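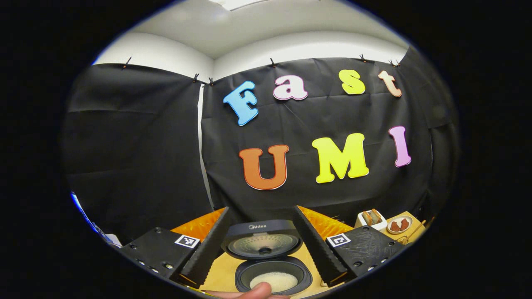
Ticket 367: Listing feed to Breteo portal, wrong bedroom count and missing photos

Opened Monday, January 14, 2019 by Tormod Hovland, Nygård lettings office
Priority: normal
Status: closed

Reported
The flat at 10 Korwood Court shows on Breteo as a studio. It is a two-bedroom flat and is entered as such in Bundis. The floor plan is also missing. Two viewings were cancelled by people who thought it was too small.

09:40 Checked the property record in Bundis. Bedrooms set to 2, floor plan attached, status "Available". Record looks fine.

10:05 Pulled last night's export. 166 properties sent, 149 accepted. The other 17 came back with "room type not recognised" and Breteo kept the old version of each.

10:30 All 17 are in the Korwood development. They were first loaded in September as a placeholder block, with every flat down as a studio until the plans were signed off. The rooms have been edited since, but the room type still reads "Bedroom/Study", and the portal has no match for that.

11:15 Changed room type to "Bedroom" on number 10 only and resent. Accepted. Bedroom count now correct on the portal, floor plan still not showing.

11:50 Floor plan was a PDF. Breteo takes JPG or PNG for plans. Converted and resent. Now showing.

Tormod, please check the other 16 before I resend them. Some may have a real study, and I don't want to advertise it as a bedroom.

14:20 Reply from Tormod: numbers 4 and 12 have a study, the rest are bedrooms. Rent on number 7 also needs to go back to the old figure, he will do that himself.

15:10 Updated and resent. All accepted. Plans for 4 and 12 still to come from the developer, raised separately.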